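The tyranny of the small plate

Some time in March I ate out in Clumgate with three old friends, and we were told that the dishes would arrive "as and when". I have been cross about it ever since. We ordered eight things, because the waiter said two or three each, and they came in the order that suited the kitchen. The potatoes turned up last, by which point we had our coats on.
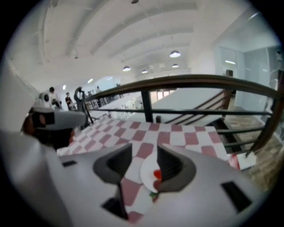
What sharing really means

Sharing is a lovely word until five croquettes land in front of four people. Then it becomes a negotiation, with everyone insisting they couldn't possibly and watching the fifth one go cold. I would sooner have a pie to myself and be thought greedy.

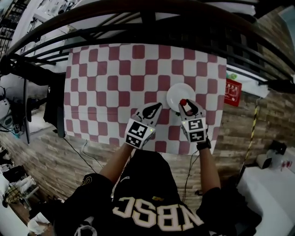
Teresa Corrigan
Food and grumbling

The bill is where the scheme shows its hand. Each dish looks cheap, a mere 13 pounds for some beans with an opinion, and almost 21 for anything that once swam. At Georgiou, where I used to go as a student, you got one plate with the whole dinner on it and you knew when you had finished. I miss knowing when I have finished.
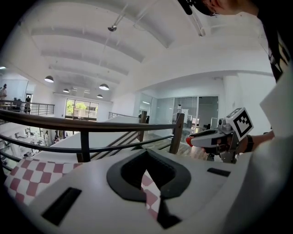
Nukia wrote in after my last moan to say that I was missing the fun of it, and that her children will now eat squid, which they would never have ordered for themselves. She also asked whether I had considered simply ordering the potatoes first. I had not. I tried it on Friday at Nerby, and they came with the bill.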